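30 de diciembre de 2022

Rory Lamont lleva 41 semanas pagando una suscripción de cajas sorpresa de té y ya no se cree casi nada de lo que promete el folleto. «Me vendieron selección personalizada», dice, «y me llegó tres veces el mismo ahumado, que además había marcado como que no me gusta».

La empresa se llama Orkik y asegura tener 878 variedades en catálogo. Lamont lo duda. Ha apuntado en un cuaderno todo lo recibido y sospecha que muchas son la misma mezcla con otro nombre - «Brulinham de otoño y Brulinham de tarde, explíqueme usted la diferencia». Le pregunto si ha reclamado. Dos veces. Le contestaron con un cupón.
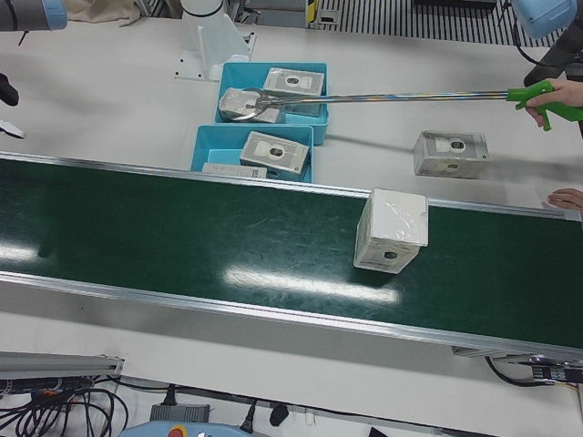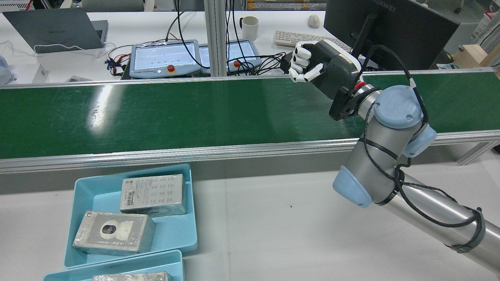
El precio es otro asunto. La cuota de enero sube y Orkik lo atribuye al envoltorio. A Lamont el argumento le parece flojo: una cajita blanca con plástico transparente brillante, como la que va sobre la cinta verde, no mejora lo que hay dentro de la taza. «Yo el té lo compraba a granel en Desard, en bolsa de papel, y sabía a té». ¿Se dará de baja entonces? Se lo piensa un rato. «Después de la próxima caja», responde. Eso mismo me había dicho por teléfono la primera vez que hablamos.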